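Chapter 10
Work Redesign Around Handling Robots

Learning objectives

After reading this chapter, students should be able to separate a job into tasks, identify which tasks a handling robot can take over, and describe how the remaining tasks change in content, pace and skill level. Students should also be able to read a staffing plan and state what it leaves out.

10.1 Tasks and jobs

A job is a bundle of tasks held by one person. Automation acts on tasks. When a packing line receives a robot, the job title usually stays on the payroll, but the bundle under it is different. Lifting and placing shrink. Checking, refilling, clearing faults and recording exceptions grow. Whether the new bundle is better or worse for the worker depends on how it is put together, and that is a decision made by managers, often before the equipment is ordered.

The case used in this chapter is the Prumness plant of Stesent, a contract packer of snack trays for hotels and offices. Before the change, each line had 14 packers per shift. Work was paced by the conveyor, and packers rotated between stations every 2 hours. The plan adopted in January moved single-item placing to robot cells and assigned the packers to three new roles: cell attendant, quality checker and changeover technician. Pay grades were reviewed only after the first cells were running, a delay that appears again in Section 10.4.

10.2 Pace, attention and skill

Manual packing has a visible pace. A worker who falls behind can see it, and so can the next person on the line. Cell attendance has long quiet periods broken by short, urgent ones. Wickramasinghe's attention model, introduced in Chapter 2, predicts that errors in this kind of work gather at the moment of return, when the attendant must work out what the cell was doing before it stopped. Attendants at Prumness were therefore given written restart steps and the authority to hold a line without a supervisor's approval.

Skill changes are harder to measure. Packers knew by touch when a wrapper was badly sealed. Checkers work from samples and a screen, and the earlier knowledge is lost unless it is written down.

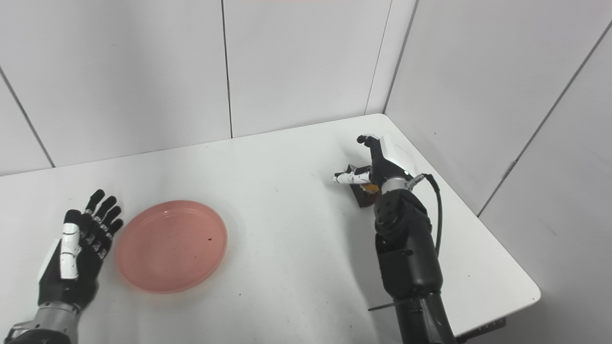
Task division starts with the smallest unit of work that can be handed over whole. For a tray line, this is one pick and one place. A cell with two humanlike hands may hold a small item between thumb and fingers on one side while the other hand stays open beside the plate, and the analyst must record each hand's part as a separate element. The same sheet lists the human elements that surround the pick: supplying items, removing full trays and wiping the surface.

10.3 The staffing plan

Table 10.1 gives the Skurnthorpe worksheet for a line packing 400 trays per shift. Column A lists the elements, column B the role assigned to each, and column C the training required. Time spent waiting has no column. Students should add one before attempting the exercises at the end of the chapter.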